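Home | News | Food | Business | Contact

Palma to drop single-use chopsticks in October

Palma, the noodle house in Turnatwood, will stop giving out throwaway chopsticks with dine-in meals in October. Diners will get wooden pairs that are washed and used again. Takeout orders will carry a 30-cent charge for a disposable pair.

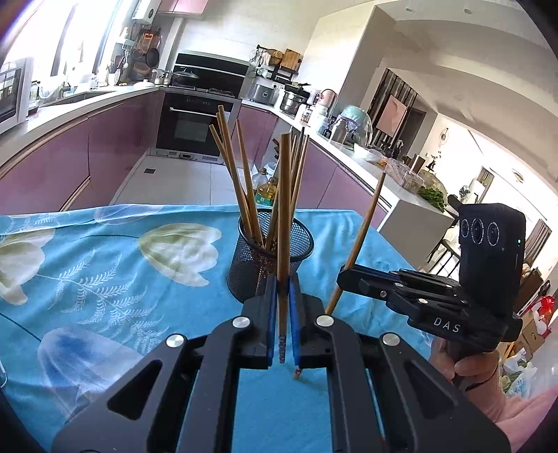
One regular customer said the charge was fair but wanted a sign at the counter, so people know before they pay. The restaurant went through 2,298 disposable pairs last month.

The new sets come from Woltum, a kitchen supplier, and will be replaced every 3 months.

Related
Bisonora bakery extends morning hours
Turnatwood compost pickup adds 2 streets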